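Section 4: Setting up the drawer system

Okay, so you've read the first three sections, you've emptied out the junk corner, and you've got a Dumik cabinet standing against a wall. Good! Now we turn it into something you can use. I've put together more of these than I care to admit, and I wrote this part because the leaflet that ships with the cabinet stops right when things get interesting.

What you need before you start

A tape measure, a Phillips screwdriver, a pencil, painter's tape, a marker, and a couple of hours when no one needs the floor. A level helps too. If you bought the Trilora divider pack, keep it closed until step 6, since the little clips love to roll under furniture.

Leveling the cabinet

1. Pull the cabinet away from the wall far enough to get your hand behind it. Check for baseboard heaters or outlets you'd be covering up.

2. Set the level on top, first side to side and then front to back. Turn the feet by hand — clockwise lifts, counterclockwise drops. Don't use pliers on them. I stripped one that way and had to shim that corner with cardboard for a whole winter.

3. Push it back and check again. Floors near walls are often a bit higher or lower than the rest of the room, so this second check is the one I trust.

CAUTION: Fasten the wall strap before you put in a single drawer. A cabinet this tall can tip if someone pulls out two drawers at once, and kids will absolutely do that.

Putting in the drawers

4. Slide both rails all the way out, set the drawer on them, and push in slowly until you hear a click on each side. If you only hear one click, pull it out and go again. My friend Nélida Rivadeneira ran hers on one click for months and couldn't figure out why the drawer kept drifting open by itself.

5. Load from the bottom up. Heavy stuff like batteries, extension cords and tape goes low. The bottom drawer is rated for 42 pounds and the upper ones for 23, and yes, a drawer full of screws gets there faster than you'd think.

6. Now open the divider pack. Lay the dividers in without clipping them and live with that for a few days. Once you know where your hand goes looking for the scissors, clip everything down.

NOTE: The Ibarra drawers from before the redesign are a little narrower, so the Trilora dividers need trimming. A utility knife and a steel ruler will do it. Score twice, then snap.

Sorting what goes in

This is the part I enjoy the most, and also the part where people get stuck, so go easy on yourself. Take one category at a time and finish it.

7. Spread everything in that category on a table where you can see it all. Test the pens. Toss the dead batteries in a bag for drop-off (not the trash, please).

8. Get rid of packaging. I used to keep every small box in case I needed the instructions, and I ended up with around 74 of them, most crushed or torn. If there's a panel you want to keep, cut it out and put it in an envelope with the warranty cards. The rest goes in the recycling.

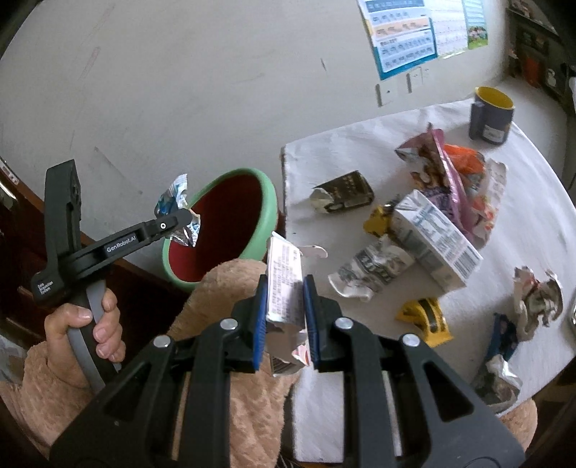
9. Label the drawer fronts with painter's tape and marker for now. Wait on the nice labels — you'll be moving things, I promise. I switched the glue and the light bulbs three times before I was happy.

10. Once the tape labels have stayed put for a couple of weeks, swap them for the slide-in cards. Emiliano Olivares, who shares the workshop with me, prints his on plain card stock and they look great. Mine are handwritten and a bit crooked, and they work fine.

If something sticks

A drawer that scrapes usually means the cabinet has gone out of level, so go back to step 2 first. If it's still rough after that, wipe the rails with a dry cloth and put a tiny bit of Flinach rail wax on the rollers. Skip the cooking oil. It feels wonderful for a week and then every bit of dust in the house moves in.

Related items
Section 3: Choosing a wall and clearing the space
Section 5: Adding a second cabinet
Trimming Trilora dividers for older drawers
Printable drawer cards (two sizes)
Where to drop off old batteries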